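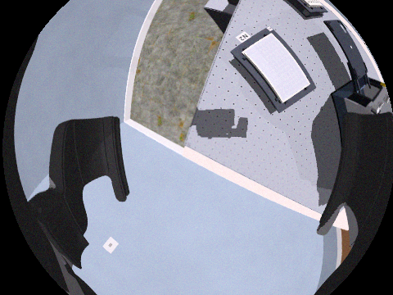 Pale blue below, table off to the upper right.

I have lived in Trorkano long enough to have moved apartments three times, and every time I swear I will get rid of the extension cords first. I have never gotten rid of an extension cord. They came with me again in November, in the same box, wrapped around each other like a family that doesn't speak.

The new place is 490 square feet. The old one was 717. I know this because I wrote both numbers on the back of an envelope and looked at them for a while, as if the difference might shrink. It works out to a decent-sized bedroom plus a closet, and the stuff that used to live in that bedroom plus a closet was still in my possession on moving day, sitting on the curb outside the building on Gallis Street.

My method, if you can call it that, was to pack the easy things first. Books are easy. They're rectangles. I did all the books in one evening and felt like a man who had his life in order. Then I opened the kitchen drawer, the one under the good drawer, and lost a whole afternoon to it. Takeout menus from places that closed. A key. Four more keys. A warranty card for a fan I remember throwing off a balcony (it's a long story and the fan had it coming).

The movers were from an outfit called Veres, and they quoted me over the phone without asking what I owned, which should have worried me. The final bill was $1,098. I'd like to say I argued, but one of them had just carried my dresser up three flights with the drawers still in it, and I had told him the drawers were empty. I paid and tipped and offered him a glass of water, then couldn't find a glass. 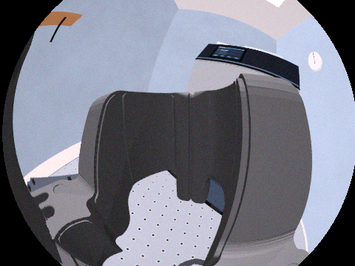 Close up, mostly gray.

What I keep noticing about a smaller apartment is how quickly you get caught. In the old place I could put a bad purchase in another room and let it think about what it had done. Now the rowing machine is next to the bed. I wake up and there it is. I've hung a coat on it.

The couch is the other problem. It went in through the door only after its legs came off, and one of the bolts rolled somewhere between the truck and the third floor. I ordered a replacement from Flidudia, who sell furniture hardware and apparently ship it by rowboat. Until it comes, the back left corner is resting on two cookbooks and a dictionary. It's more comfortable than before. I'm a little afraid of the bolt showing up.

I've unpacked everything but 5 boxes. Two of them say MISC. One says MISC – IMPORTANT, and I've been walking around it for weeks. The other two aren't labeled at all, and from the weight I'm guessing either dishes or more keys.

The light is good here, though. At four in the afternoon it comes straight across the kitchen and shows you every spot you missed. The downstairs neighbor plays the same half of the same piano song most nights and quits right before the hard part. I have started humming the rest of it into the dishwater.

The extension cords are under the sink.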